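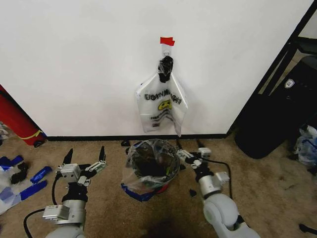
A hanging bag and a lined wastebasket against a white wall.

Jamano launches refillable powder cleaner for kitchens and bathrooms

December 2018

Hi, I'm Fadime Baysal, and I get to share some news I've been sitting on since March. Our little cleaning company, Jamano, is putting its first scouring powder on sale, and I'm so happy with it that I've been cleaning my sink more often than it needs (my family has noticed).

The powder is called Vastach. It's made from baking soda, washing soda, fine chalk and a bit of dried lemon peel, and the whole list is printed on the front of the tin in letters you can read without your glasses. There's no bleach in it and no dye. It comes in two kinds, plain and lemon, and if you don't like any scent at all, the plain one is for you.

I started mixing powders at my kitchen table because I wanted something for burned pans that didn't make me cough. My first tries were awful! One turned into a brick overnight and another left a white film on everything. Then I met Lahcen Gaber, a soap maker with a lot more patience than me, and he worked out how fine the chalk had to be. We went through 12 versions before we agreed on one.

We asked Kevser Gündoğdu to try it at her bakery, Kocabaş, on the trays that never seem to come clean.

"I put it on with a damp sponge, waited while I had my coffee, and then scrubbed," Kevser told me. "You still have to use your arms. But I liked that it rinsed off easily, and my hands didn't smell of anything afterward."

I think that's fair. This is a scrubbing powder and you do have to scrub. It's meant for steel sinks, enamel tubs, tile and oven racks. Please keep it away from aluminum, marble and waxed wood – the washing soda is too strong for those. Try a small spot first if you're not sure, wear gloves if your skin is touchy, and store the tin somewhere dry and out of reach of kids and pets.

The first batch is 2000 tins, all filled at our Pendik workshop. When yours is empty, bring it back and we'll fill it again for less than the price of a new one. Refills also come in paper bags for people who live too far away to stop by. Each order can have up to 4 tins for now, so that the first batch goes a little further.

Cengiz Güneş is looking after store orders, and he'd love to hear from small shops that want to carry Vastach or set up a refill shelf. For samples or press questions, ask for me at the Jamano workshop – I'm usually there in the mornings, and I do like to talk about sinks.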